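Floltach Home Forum > Kitchen and Storage > Tubs inside tubs: does anyone really gain space?

Page 1 of 1

gluik_nakach
Posted October 23, 2019

My sister-in-law has been on at me to put everything in our kitchen drawers into "families", meaning a plastic bin for each sort of thing, and then smaller tubs inside the bin. Tea things in one, baking bits in another, and so on. I've read thread 1151 on here, where everyone is delighted with themselves, and I still don't see it. You buy a bin to hold the tubs you bought to hold the things that came in a perfectly good packet. Where is the gain?
Gunārs Luik

drawerful
Re: Tubs inside tubs

The gain is you lift the bin out and wipe under it. I've done ours that way since August and I'm not going back. Four bins in the larder, one per shelf.

N. Dow
Re: Tubs inside tubs

You could wipe under the packets as well. It takes a minute.
I tried this when we moved to Cullinane. Bought square tubs, bought a rectangular bin, and the tubs were just too wide to go in side by side. So I had one row of tubs and a strip of nothing down the edge where the crumbs went. Almost half the bin doing no work. Round tubs are worse again for wasted corners.

pegbag
Re: Tubs inside tubs

Niall, did you measure first?

N. Dow
Re: Tubs inside tubs

I measured the tubs at the lid. The bin was measured by whoever printed the label, and they went by the outside of the rim. Make of that what you like.

drawerful
Re: Tubs inside tubs

Well, that's a bad bin, it doesn't make the idea bad. Take the inside measurement at the bottom, where it's narrowest. Skuvden used to give both on their labels and I don't know why the others can't.

gluik_nakach
Re: Tubs inside tubs

So now I need a tape measure to put away the cocktail sticks.

pegbag
Re: Tubs inside tubs

Cocktail sticks and toothpicks are the one thing I would decant, as it happens. The box they come in splits the second time you open it and then they're all through the drawer. I like a screw-top pot with a little flap in the lid, so you needn't take the whole top off. Something along these lines, stood up in a blue bin:

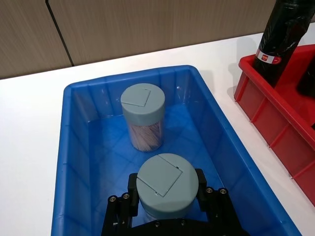 Toothpick-type sticks upright in the tub at the back, same sort of lid on the front one.

N. Dow
Re: Tubs inside tubs

I'll give you the see-through sides. I won't give you the flap. I had a spice pot with one of those and the hinge went within weeks, and after that it was a pot with a hole in the top. Also, how do you get one stick out of a full tub? You tip it and get thirty.

pegbag
Re: Tubs inside tubs

Don't fill it so tight, then. Mine has lasted two years and the flap still shuts.

drawerful
Re: Tubs inside tubs

Agree with pegbag on the sticks, but I'd lose the flap too. A plain screw lid is easier to wash. I do think round tubs are fine if you only want a couple in the bin — you can get your fingers in at the corners to lift them.

gluik_nakach
Re: Tubs inside tubs

Right. I'm prepared to buy one tub for the cocktail sticks. I am not buying a bin to put it in. It can stand next to the salt and we'll see if my sister-in-law notices.

N. Dow
Re: Tubs inside tubs

Keep the receipt.

drawerful
Re: Tubs inside tubs

You'll want the bin by Christmas. Inside measurement, remember, at the bottom.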